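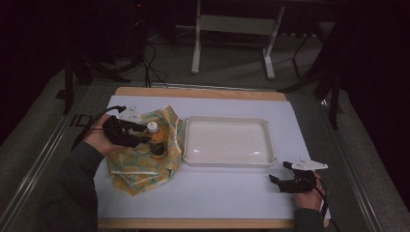
Bjartur Hjaltadóttir wrote under my last post that a tray is only a drawer without a cupboard, and that in a month mine will be as full as the drawer was. I have been thinking about this comment all week. I wanted to answer under it but the answer became long, so it is a post now.

First, for those who did not read the last one. I am trying to bring order to the small bottles. By small bottles I mean everything that is shorter than my hand and has a cap: vanilla, food colouring, cough syrup, oil for the sewing machine, glue, the drops for the bath. In our flat they lived in one drawer in the kitchen, and some of them lived lying down, which a bottle should not do if its cap is old. The bottom of the drawer was sticky, and I could not say any more which bottle was guilty.

So I decided that each bottle must be taken out, wiped, looked at, and then either go on a white tray or go away. The tray is the rectangular sort with a low rim and rounded corners. I prefer rounded corners for a practical reason: you can clean them with one finger in a cloth. My old tray had sharp corners and I used a toothpick for it, which is not a life.

Now to the comment. I think Bjartur is partly right. A tray can be filled like anything else. But a drawer you can close, and then you forget it. A tray stands in front of you at breakfast. If there are too many bottles on it, they touch each other and make a small noise each time somebody puts down a cup, and this noise is very educational. In the drawer I had 17 bottles and I believed I had maybe eight. I would never believe this about a tray.

The cloth is the second part of the system, and two people asked me about it. I use a printed one, because on a plain white cloth every stain makes me sad. Mine began its life as a napkin. I do not fold it for the work. A folded cloth slides when you set a bottle on it, and a heap of cloth holds the bottle a little, so you can let go and pick up something else. When the bottle is clean it goes from the cloth to the tray, which should be close, best of all touching. In the first days I had the tray on the other side of the kitchen because there was more light, and I walked like a waiter. Snorradóttir (she also reads here, hello!) suggested to put everything on one light-coloured surface, with the empty tray in the middle. It was good advice. On a pale surface you see at once the drop that has run down the label.

The order of my work is like this, if somebody wants to try:

Put the cloth on the left and the tray beside it. If you are left-handed you will perhaps want the opposite.
Take one bottle only. Leave the others in the drawer, even if they look at you.
Hold it by the body, and try the cap. If the cap turns too easily, close it properly before you do anything else.
Wipe the shoulders of the bottle, then the bottom. The bottom is the place that makes the rings.
Read the date. Be strict here.
Put it on the tray, with the label to the front, or in the bag for the pharmacy, or in the sink.

It takes me around 60 seconds for a bottle, except the glue, for which I cannot give a time.

About the labels I must say something. When I wiped the first ones I used warm water with soap, and from the almond essence the print came off together with the dirt. Now it is a bottle with brown liquid and no name, and only I know it. With paper labels I use now a cloth that is nearly dry. I have also a small roll of paper tape from Pludard, the kind which can be removed again, and I write on it the month when I opened the bottle. The vanilla has "March". My sister laughed at this, but then she asked me when her own vanilla was opened and could not answer the question.

There was also the matter of medicine. I was not sure if it should stand together with the food things, and I decided no. It has a place in the bathroom now, high up and behind a door. In my grandmother's house everything stood together on one shelf above the stove, the iodine beside the vinegar, and we all survived it, but I do not recommend this.

What I did not solve is the height. The tray is shallow, and a tall thin bottle falls if you pull the tray towards you too quickly. I looked at the Setance trays in the shop, which have a higher rim, but then you cannot wipe them well inside, and the colour was a green that I could not look at every morning. For the moment I put the tall ones in the middle and the short ones outside, like people in a school photograph.

The drawer itself I washed twice. It has now tea towels in it, and the string. I would like to keep it so, but my husband has already asked if the batteries can go there. I said we would talk about it.

Bjartur, please write again in a month and ask me how many bottles are on the tray. I will answer with the true number. And if someone knows how to take old glue out of a narrow cap without breaking it, I would be grateful, as I have tried vinegar and hot water and also, I admit, a fork.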